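Hand and arm build, pre-run safety check
Khondokar shared workshop, bench end
Checked by: Manaia Wihongi
14 February 2026

Copy this for next time, change the comments. OK / FIX / N/A only please, no smiley faces.

POWER
Main switch reachable from where you stand — OK. Moved it, was behind the stool before.
Fuse in supply line — OK. 5 amp, as marked on the lid.
Cable strain relief at shoulder — FIX. Zip tie only, and it's chewing the sleeve. Want a proper clamp before anyone runs the fast routine.
Battery pack, swelling or smell — OK.
Charger unplugged during runs — OK

E-STOP
Button latches — OK
Kills both arms — OK. Tried it 4 times, left arm lags a hair. Within what we agreed but keep an eye on it.
Second person knows where it is — OK, showed everybody at the start.

ARM
Shoulder bolts, paint marks lined up — OK
Elbow end stop — FIX. Rubber has gone hard. Prekside kit had a spare in it, cant find the bag.
Wrist play — OK, bit more than in July. Not worth stripping down yet.
Speed cap set in software — OK. 20 percent. Leave it there for bench work!!

HAND
Fingers open and close by themselves with power on, no load — OK
Glove fabric seated, no bunching at the knuckles — OK
Loose threads near tendons — FIX. Trim, don't pull.
Pinch check with foam block — OK, all five digits let go on command.

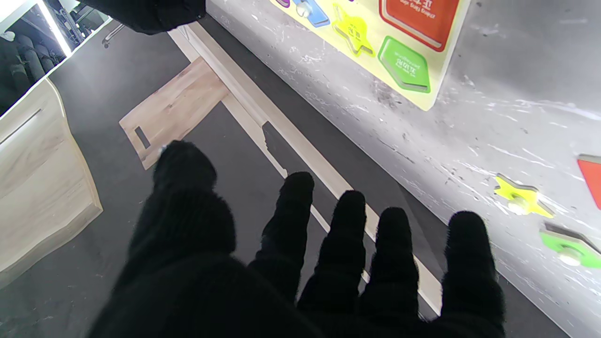 How hot can the finger servos get before we stop?
Stop at 87 F on the case sensor and let it rest with the power off. That's way under what the servos can take but the fabric traps heat and the sensor reads late.

WORK AREA
Puzzle board and loose peices within reach, nothing else needed from the table — OK
Wood on the floor — FIX. Trip hazard if you step in from the side. Move before the next run.
Floor mat flat, no curled edge — OK
People outside the tape when arms are live — mostly OK. Had to say it twice.

SOFTWARE
Log drive has space — OK, over half free
Right config loaded — FIX. It came up with the old Pistarthorpe one, wrong joint limits. Delete that file, I keep meaning to.
Homing done before enable — OK

PAPERWORK
Fix list on the board by the door — OK
Spares order to Gidorville — not sent. Clamp, end stop, two sleeves. Will do it tonight.

Result: slow runs only till the clamp and end stop are done. Fast routine locked out, key is in my drawer — ask first.
M.W.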